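Garra encosta na moldura do socket ao colocar processador

oficina_vumska
Membro desde maio
Publicado em 2025-10-01

Boa tarde. Estou a montar numa oficina partilhada um braço para trocar processadores em computadores de secretária usados. O braço é um Erley em segunda mão, a garra é paralela, com dedos pretos aparafusados, e o programa corre no Onu. A câmara vai no punho.

O problema é a descida. Com a caixa deitada na bancada, o dedo entra bem por cima das ranhuras de memória, mas ao chegar ao socket há pouca folga entre a ponta e a moldura metálica.

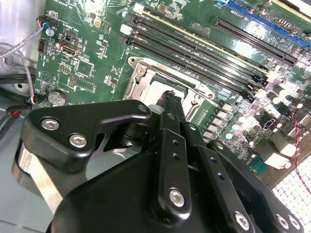

A calibração entre câmara e garra deu um erro de 2 mm, e já a repeti com o padrão em várias posições. Na placa solta, fora da caixa, isso não me incomodava porque eu aproximava na vertical. Dentro da caixa tenho de inclinar o punho por causa da parede lateral e o erro passa a notar-se. Fiz 139 tentativas com um processador avariado e uma placa de sucata. As falhas são quase sempre iguais: um canto do chip pousa na moldura e fica levantado.

Quando agarro o chip pelos lados, a orientação também não é sempre a mesma. Fica um pouco rodado entre os dedos.

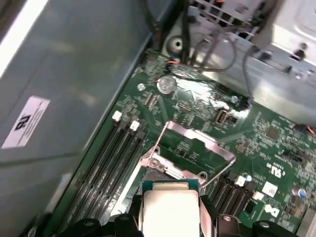

Processador na garra, por cima do socket, com a moldura levantada.

Vale a pena insistir na calibração ou o defeito está nos dedos? Não queria gastar dinheiro num sensor de força.

birnell
Antes de mexer na calibração, vê a folga do punho. Num braço usado é o primeiro sítio onde eu ia procurar. Desliga os motores, trava a última junta e abana a garra com a mão. Se a ponta mexer, podes calibrar o dia todo que não adianta.

Quanto ao chip rodado, os dedos lisos não o obrigam a ficar direito. Imprime umas pontas com um rebaixo em L, para a borda do substrato assentar sempre no mesmo sítio. O rebaixo tem de ser pouco fundo, senão é a própria ponta que bate na moldura quando desces. E não apertes com força, basta o suficiente para não cair.

Outra coisa: não tentes acertar à primeira. Pára acima do socket, tira uma imagem, mede o ângulo do chip em relação à moldura, corrige e só depois desce. O último troço faz-se devagar e na vertical do socket, mesmo que a aproximação seja inclinada. Larga o chip quase pousado, nunca o empurres para dentro. Nos sockets com pinos na placa, um empurrão de lado chega para os dobrar.

Sensor de força não comprava já. Lê a corrente dos motores no Onu e manda parar se subir durante a descida. É grosseiro, mas serve para sucata.

tomada_3051
Eu fazia isso à mão, demora um minuto. Mas se for mesmo para continuar, tira a placa da caixa e ficas sem o problema da parede.

oficina_vumska
O punho tinha folga, sim. Apertei os parafusos do acoplamento e vou refazer a calibração. As pontas em L ficam para a semana, a impressora está ocupada. Tirar a placa não dá, o objetivo é trocar com ela montada.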